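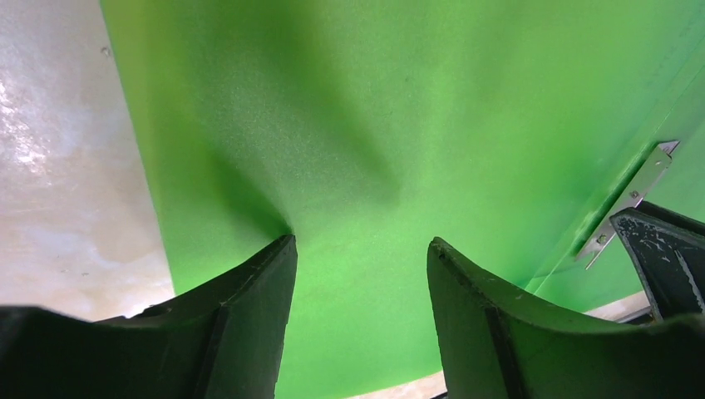 Willby Cutting Mat, Green

Item group: Cutting mats and boards
Sold by: Skarance Craft & Bindery Supply
Availability: In stock, ships from the Nelby warehouse

The Willby is a self-healing cutting mat for paper, card, book cloth, thin leather and fabric. It is sold plain on both sides, with no grid. We stock it mainly for bookbinders and box makers, who measure with a steel rule or a template and find a printed grid gets in the way, but it works for any kind of knife work on a table.

The mat has three layers. The two outer layers are soft enough to close up after a blade passes through them. The core is harder and stops the blade from reaching the table. Either side can be used, and we suggest flipping the mat every few weeks if you cut daily so both faces wear at the same rate.

Sizes

Small: fits a desk or a lap board. Good for card making and stencil work.
Medium: our best seller. Takes a full case for an octavo book with room for the rule.
Large: for a shared bench or for pattern cutting.
Long: 34 inches on the long side, made for cutting spine strips and book cloth off the roll.

All four sizes are the same thickness, so you can butt two mats together on a bench and run a knife across the join. Leave the blade guard off your rule when you do this or it may catch.

What it is for

Utility knives, scalpels, snap-off knives and rotary cutters. The surface holds up to rotary blades well if the blade is sharp. A nicked rotary blade will leave a row of small marks that do not close.

Do not use it under a punch and mallet. Hole punches cut out a plug of the top layer and that will not heal. We sell the Vávra punching board for that job, and it is a lot cheaper to replace.

Do not use it under a hot iron, a heat gun or a glue gun. Do not set a coffee cup on it. Heat warps the core, and a warped mat cannot be flattened all the way again. We do not replace mats for heat damage.

Care

Wipe with a damp cloth and a drop of dish soap. PVA glue will peel off once dry. Wheat paste should be wiped up while it is still wet. Keep acetone, lighter fluid and spray adhesive remover away from it.

Store it flat. If you have to hang it, use the large clips and hang it from the short side. Leaning a mat against a wall for a summer will put a curve in it. The same goes for leaving it in a parked car.

Fibers from felt and book cloth sometimes get stuck in the cuts. A white vinyl eraser gets most of them out, or a stiff nail brush with soapy water.

Blade depth

You need less pressure than you think. Two light passes will cut most cover board cleaner than one heavy one, and the mat will last longer. For gray board over 2 mm, make several passes and change the blade often.

Customer comments

"I have had the medium on my bench for four years. The middle is tired but I just work nearer the edges now. Bought the long one in March for spine strips and should have done it sooner." Ludmila Havlíček

"Good mat. It did smell like rubber for the first week. I left it on the porch over a Sunday and that took care of most of it." Raffaele Cattaneo

"Wish it came in gray. The green throws me off a little when I am matching paper colors, so I put a sheet of white card down first. Cuts fine." Seon-mi Tak

"Ordered the large and it was shipped flat, well packed. A bit bigger than my table, my own fault. The exchange for the medium was easy." Miłosz Laskowska

Common questions

Can I get it with a grid? Not in this line. The Willby G has an inch grid on one side and centimeters on the other, and is listed separately.

Can I cut it down to size? Yes. Score it with a heavy knife and a steel rule, then keep cutting along the same line. It takes a while. Trimmed mats cannot be returned.

Will it slip? On a wood or laminate table it stays put. On glass it can creep, and a piece of shelf liner underneath fixes that.

Do you sell to schools? Yes, with a discount at ten mats or more. Write to Žofie Vondráček in the trade office for a quote. For orders toward 500 units please allow six weeks.

Shipping and returns

Small and medium mats ship in a flat carton by regular post. Large and long mats go by carrier and need a signature. We never roll mats for shipping. If yours arrives bent, take a picture of the carton before you unpack it and write to us within 14 days.

Unused mats can be returned within 47 days. The buyer pays return postage unless the mat arrived damaged or we sent the wrong size.

Goes well with

Skarance steel rule, cork backed
Vávra punching board
Snap-off knife, 9 mm, with spare blades
Bone folder, large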